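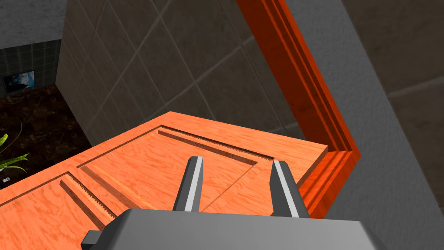
Abb. 4: Türblatt mit Holzmaserung

7 Pflege und Nachbehandlung geölter und lackierter Innentüren

Dieser Abschnitt gilt für alle Innentüren der Baureihe Nuda, die ab Werk geölt, lasiert oder deckend lackiert geliefert werden. Für Türen mit Glasausschnitt sind zusätzlich die Hinweise in Abschnitt 8 zu beachten. Die Arbeiten dürfen vom Betreiber selbst ausgeführt werden, sofern nichts anderes angegeben ist.

7.1 Vorbereitung

1. Stellen Sie fest, welche Oberfläche vorliegt. Die Angabe befindet sich auf dem Typenschild im Falz auf der Bandseite, hinter der Artikelnummer (G = geölt, L = lasiert, D = deckend lackiert).
2. Lüften Sie den Raum. Die Raumtemperatur soll während der gesamten Arbeiten zwischen 15 und 25 °C liegen.
3. Sichern Sie das Türblatt mit zwei Keilen gegen Zufallen.
4. Kleben Sie Drückerrosette, Schließblech und Dichtung mit Malerband ab. Das Band ist spätestens am selben Abend wieder zu entfernen.

Hinweis: Ein Aushängen des Türblatts ist für die Pflege nicht erforderlich. Wird es dennoch ausgehängt, sind zwei Personen einzusetzen. Türblätter mit Schalldämmeinlage wiegen bis zu 35 kg.

7.2 Reinigung

1. Entfernen Sie losen Staub mit einem trockenen, fusselfreien Tuch. Beginnen Sie an der Oberkante.
2. Wischen Sie die Flächen mit einem nebelfeuchten Tuch in Faserrichtung ab.
3. Hartnäckige Verschmutzungen behandeln Sie mit dem Reinigungskonzentrat Brastano in der auf dem Gebinde angegebenen Verdünnung.
4. Trocknen Sie die Flächen unmittelbar nach. In Profilen und Füllungsecken darf keine Feuchtigkeit stehen bleiben.

Achtung: Scheuermilch, Mikrofasertücher mit Schleifwirkung und Dampfreiniger beschädigen die Oberfläche. Schäden dieser Art sind von der Gewährleistung ausgeschlossen. 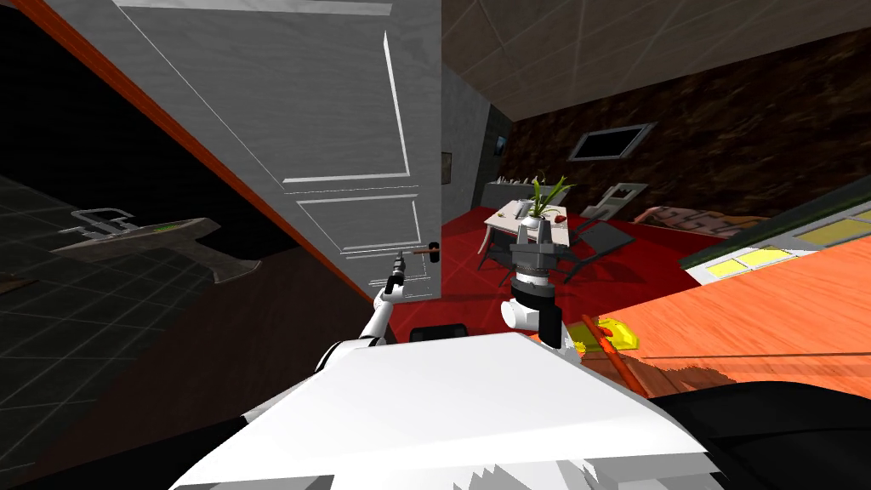
7.3 Nachölen (nur Ausführung G)

1. Schleifen Sie matte oder raue Stellen mit einem feinen Schleifvlies leicht an. Arbeiten Sie stets in Faserrichtung.
2. Nehmen Sie den Schleifstaub vollständig auf.
3. Tragen Sie das Pflegeöl Kashindye mit einem Baumwolltuch dünn und gleichmäßig auf. Setzen Sie innerhalb einer Fläche nicht ab.
4. Nehmen Sie den Überstand nach 35 Minuten mit einem sauberen Tuch ab. Verbleibendes Öl führt zu klebrigen Stellen.
5. Lassen Sie die Tür mindestens acht Stunden geöffnet stehen. Bei hoher Luftfeuchte – erfahrungsgemäß im August – kann sich die Trocknung deutlich verlängern.

Warnung: Mit Öl getränkte Tücher können sich selbst entzünden. Bewahren Sie sie bis zur Entsorgung in einem dicht schließenden Metallbehälter auf oder trocknen Sie sie ausgebreitet im Freien.

7.4 Ausbessern von Lackschäden (nur Ausführungen L und D)

Kratzer, die nicht bis auf das Trägermaterial reichen, können mit dem Ausbesserungsset in der jeweiligen Farbe behandelt werden. Der Lack ist mit dem beiliegenden Pinsel punktweise aufzutragen und vier Stunden vor Berührung zu schützen. Bei tieferen Beschädigungen, Abplatzungen an den Kanten oder aufgequollenen Stellen ist der Kundendienst zu verständigen. Ein eigenmächtiges Überlackieren ganzer Flächen ist bei Türen mit Brand- oder Rauchschutzfunktion unzulässig.

7.5 Pflegeintervalle und Nachweis

Geölte Türen in Wohnräumen sind einmal jährlich nachzuölen, in öffentlich zugänglichen Bereichen halbjährlich. Die ausgeführten Arbeiten sind in das Pflegeblatt am Ende dieser Anleitung einzutragen. Das Pflegeblatt ist bei Gewährleistungsanfragen in Kopie beizufügen.

Grurnach Türenwerk, Technische Dokumentation
Bearbeitung: Ayten Kurtuluş
Freigabe: Ertuğrul Uysal
Stand: 20. März 2021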